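Visit report: Bilemmont furnished flat, household textiles open day

Bilemmont opened its furnished flat to members on August 5, 2026. The subject was small domestic textiles: socks, face cloths, kitchen towels and the surfaces they are put down on between the machine and the drawer. The group was 14 people, taken through in two halves. I was in the second half, which had the kitchen first and the introductory talk afterwards, so these notes follow the order of the talk and not the order in which I walked.

Background

The flat is an ordinary set of rooms with a fitted kitchen and a wooden floor. Bilemmont has used it since March for work on laundry handling in the home, meaning everything that happens to an item after the wash has finished. Washing itself is outside the scope. Senthil Chowdary gave the talk and was firm on this point when two visitors tried to move him on to detergents.

The working record is a log of single handlings. One handling is one item picked up, moved, hung, folded or put down. The target for the first period was 4,000 handlings and the log stood at 3,676 on the morning of the visit. Each line gives the item, the fabric type, the surface it came from, the surface it went to and a remarks field. The remarks field is free text and of variable quality. Chowdary showed two pages of it, and a fair number of the entries said only "ok".

Items are divided into 10 classes. Socks take up two of these, terry and flat knit, on the grounds that the two behave differently when held by one end. Terry has a looped pile and enough body to keep some shape. Flat knit collapses. A third sock class, for very fine hosiery, was tried and dropped in the spring.

Socks and small cloths

The question under this heading was where small items are best put down before they are paired. In most homes the answer is whatever flat surface is nearest, and this is often the top of an appliance. Bilemmont has recorded handlings from appliance tops, worktops, a bed, a chair seat and the floor.

Appliance tops have some merits. They are usually smooth and dark, and a white sock shows up well against them. A raised rim will stop a sock sliding off. The drawback is that a recessed top gathers lint and dust along the inside of the rim, where a cloth passes over it without reaching in. The recommendation in the handout is to wipe the recess with a barely damp cloth and let it dry before putting clean textiles down. Nothing should be put on any appliance that is warm or running.

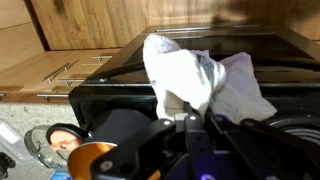

Mixed piles were the second item. When a sock and a light cloth are put down together, the cloth tends to spread and the sock tends to stay as it was dropped, so the cloth ends up over or against the sock. The log treats this as an overlap and records which of the two was lifted first. Lifting the upper item first seems too obvious to need a rule, but the handout gives one, with a note that crumpled thin fabric should be taken up from a fold and never dragged by its hem across the surface. Dragging moves everything else in the pile.

Hemi Goodwin asked about stripes. His own firm sorts returned hosiery, and he has found that striped socks are paired faster than plain ones by new staff and slower by experienced staff, who sort by length and cuff. Bilemmont has no figures on pairing speed. Chowdary said the remarks field mentions stripes mostly where they have helped someone tell whether the tube of the sock was twisted. A stripe that should run across the sock and is seen running at a slant is a quick sign that the fabric has turned. Goodwin thought this was worth a column of its own. I agree with him.

There was a short discussion of pale colours. Lavender, pale grey and off-white cloths are hard to tell apart under warm evening lighting, and the advice is to sort them in daylight or under the brightest fitting in the room. The log uses one code for all of them.

Kitchen

The kitchen is fitted with light wood cabinets, the grain running vertically on the upper doors, with thin metal handles. A black range hood projects over the stove. Lower cabinets and stove form one run under the counter, and an open doorway leads through to the next room. There is a framed picture on the white wall, two dark figures against red and orange, which several visitors liked more than I did.

Kitchen towels were handled along this run. Bohumila Kollár looks after the towel stock and took the session. Her main points were as follows.

A towel taken up by one corner hangs in a long diagonal with deep folds. It is the fastest way to pick a towel up and the least useful way to put it down, as the opposite corner arrives first and the rest lands on top of it. If the towel is to be folded, a second corner on the same short edge has to be found before it is lowered.

Finding the second corner is best done by following the hem. Kollár runs the hem between finger and thumb until it stops at a corner. She can do it without looking. Visitors were invited to try and most went past the corner at least once, myself included.

Length matters at the counter. A towel held over the counter edge will hang down in front of the cabinet doors, and a long one may reach the floor. The handout suggests holding it higher or turning it over the edge of the counter so that half its weight is supported.

Towels should be kept clear of the hob at all times. This is in bold in the handout and was said twice. A towel hung from an oven door handle is common practice in the home and Bilemmont does not record it as an acceptable end position, whether or not the oven is in use.
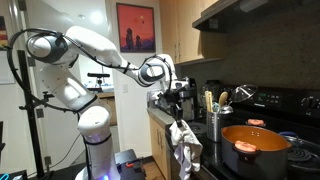 A white and light grey kitchen towel hanging in front of the lower cabinets and stove.

Three fabrics are stocked for kitchen use: a plain-weave cotton, a waffle weave and a short terry. The plain weave folds flattest. The waffle takes up more room in the drawer than its weight suggests, and Kollár stores it rolled. The terry is used for hands only. All of them are bought from Wekum, under the trade name Kwak, and are replaced when the hem begins to open at a corner. An open hem alters the way the corner hangs, and such towels are moved to the rag bin so as not to confuse the log.

I asked whether the towels were conditioned before handling. They are not, beyond being stored in the flat overnight. For comparisons between fabrics I would want at least a note of the room humidity on each line, and the log has no such field. Kollár said this had been raised before and that a hygrometer was on order.

Drawer sizes were also covered. The standard fold is in half along the length, in half again and then in thirds. It gives a packet that stands on its edge in the drawers fitted here. It would not suit a shallow drawer, and the handout says so in small type.

Floor and low surfaces

The last part of the tour concerned items dropped or deliberately put down at low level. The flooring is in warm honey-coloured planks. Wood flooring is easy to sweep and shows dark lint clearly, but pale lint is easily missed on it, particularly when the lights are down. Anything clean that touches the floor is logged as soiled and returned to the basket. There are no exceptions, and one of the earlier tables in the log had to be reworked after it was found that dropped socks had been shaken out and carried on with.
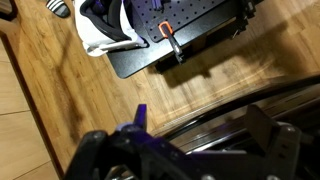 Report by Meenakshi Palaniappan

Efraín Sotelo dealt with surfaces. His interest is in edges and openings, meaning the places where a fabric catches. A rounded corner on a table or platform is preferable to a square one where thin cloth is to be drawn across it. Rows of small round holes, as in a pegboard or any perforated plate, let air reach the underside of a folded item. They are a poor surface for looped pile if the holes have a sharp lip. Sotelo's test is to pull an old terry sock over the plate by hand in two directions and look at the loops afterwards with a hand lens. If any have been pulled proud of the surface, the plate is covered or kept for plain weaves.

Matt black surfaces were compared with glossy black ones. Both give good contrast with white textiles. Gloss throws back reflections that can be taken for a fold or a thread. Matt is easier on the eye but holds fine lint, and a dry microfibre cloth only moves it about. Sotelo uses a lint roller, which on perforated plate has to be a low-tack one or the adhesive stays round the holes.

His handout sheet is taken largely from the Goritz notes on domestic drying, which members will have had with the spring circular. The table of minimum gaps between hung items is unchanged. The section on folding boards has been rewritten and the old version should be thrown away.

Questions and practical remarks

One visitor asked whether the findings would be reduced to a single page for households. Chowdary said a draft exists and will be sent to members for comment once the log reaches its target. Another asked about bed linen. Fitted sheets are excluded for the present, the rooms being too small to hold one out at full width.

Timekeeping was good in the kitchen and poor elsewhere. The talk overran and left very little time for the floor session, where I had most of my questions. Anyone attending the next one should ask for the first half of the group. Flat shoes are advisable and bags have to be left at the door.

The handouts can be borrowed from me. I have two copies of the towel sheet and one of the surfaces sheet, with my own pencil notes on it.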